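Thu 30 January

Workshop notebook, vinyl figures

A long, slow, rather lovely day on the Skavach figures, and I want to get it all down while I can still read my own scribbles on the back of the packing slip. These are the chunky ones with the swivel neck and the fixed feet, the whole first wave, and the Porkberg captain is by far the worst of them for yellowing. His white tunic has gone the colour of weak tea, while his boots and belt look as fresh as the day he came out of the box (the boots are a different vinyl, I'm fairly sure, a bit harder under the thumbnail).

I began with the heads. The hair dryer on its low setting for 25 seconds, then a gentle twist and pull, and most came away without any fuss at all. The captain needed a second go. I do think the neck pegs on the early run are a shade fatter than on the October reissue, and I must remember to measure one properly before I say so to anybody outside this room.

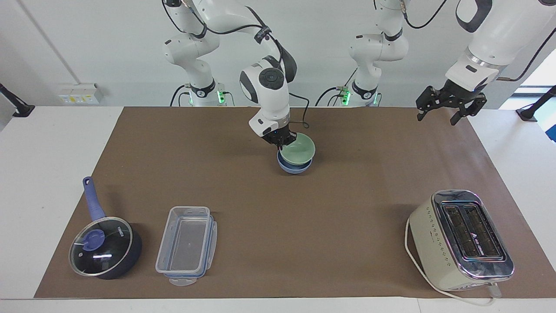

Can the painted heads go into the peroxide along with the bodies?
Leave them out. The printed eyebrows and the silver on the helmets lift far too easily, so heads get lukewarm water, a drop of washing-up liquid and a soft brush, nothing stronger.

Bodies went into the tub under the lamp at a quarter past ten, and I turned them every hour, which is dull but it does stop you getting that tidemark across the back. By teatime the captain's tunic was a good deal paler. I'd call it cream and leave it there, as I've ruined more than one figure by being greedy and going on until the vinyl turned chalky. Pendau the smuggler was hardly yellow to start with and came out after 3 hours, looking very handsome. 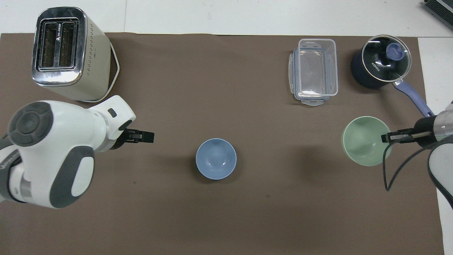 The capes are another matter altogether. Shelf 17 has the spare cloth ones, and I tried the dark red on the captain, but it hangs too long and hides the belt, and anyone who has seen the series knows he wears it short, right up to the episode on the ice moon. I'll cut a paper pattern from the good original and see whether the lining fabric we had left over will take a hem that small. If not, he goes back bare-shouldered, and the label will have to say so.

Stock number 145 is the Rønning pilot with the split ankle. I've glued it and wrapped it in soft tape, and please don't unwrap it to have a look, however tempting! It wants until tomorrow night at least.
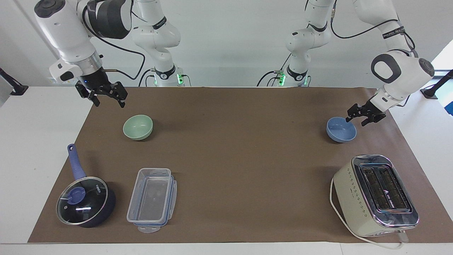

The long table, brown mat down.

Still to do: heads back on, once everything has been rinsed twice and left to dry standing up. Order more peroxide. Find the Porkberg accessory bag, which I had in my hand this morning and have not seen since.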